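Small-Space Display Project: Final Report
Submitted by Róisín Moriarty
Feb 2, 2024

1. Background

Our assignment was to plan the inside of a market booth at reduced size, with printed walls and a small amount of storage. The client in the brief was Lulwood, a shop that sells garden toys and wants a booth for the Brurham fair in August. The budget limit was $500 for everything, including printing.

I worked on the walls and storage. My partner, Ó Súilleabháin, did the cost sheet and the fair layout, and that part is in a separate report.

2. Wall design

The first draft had plain green walls with the shop name repeated across them. In the class review people said it looked like a waiting room, so I started over with a drawn garden theme. I made 11 sketches before settling on one. It has a scalloped awning at the top, mushrooms in the middle and a picket fence along the bottom. The background is pale turquoise with white dots of different sizes.

The awning was the hardest part to draw. The scallops had to look right on the back wall and on both sides, and my first version had them too small. I made them larger and added a white outline so the pink would not look flat against the turquoise. The mushrooms were easier. I used red caps and pink caps, all with white spots, and kept the stems pale yellow.

3. Storage

We looked at shelves first, but they would have covered too much of the artwork. Wire baskets let the print show through. I put a black mesh one in the center of the back wall, on the crossbar, and a white one high on the left wall, held with screws. The black one stands out more than I wanted. If we did this again I would use white for both.

For the work surface I chose a gray panel with a marble-like pattern, to keep the bottom half calm. The bright green tray with the grid bottom is for small goods. I tried it near the front and then moved it toward the back.

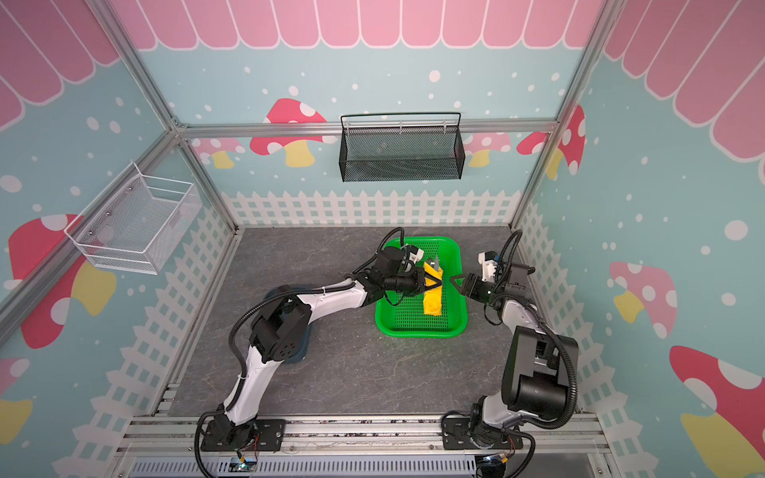 4. Cost

Printing was the largest item. Our quote from Trolta came in under the limit but left little for baskets, so we bought the two baskets separately and from different places. Ó Súilleabháin's cost sheet has the full list with receipts.

5. What I would change

The fence runs low on the walls, and anything tall placed on the surface will hide it. I would raise it a little. I would also leave more room between the left basket and the awning print. The file for the back wall should be saved again at a higher resolution before Lulwood prints it at full size.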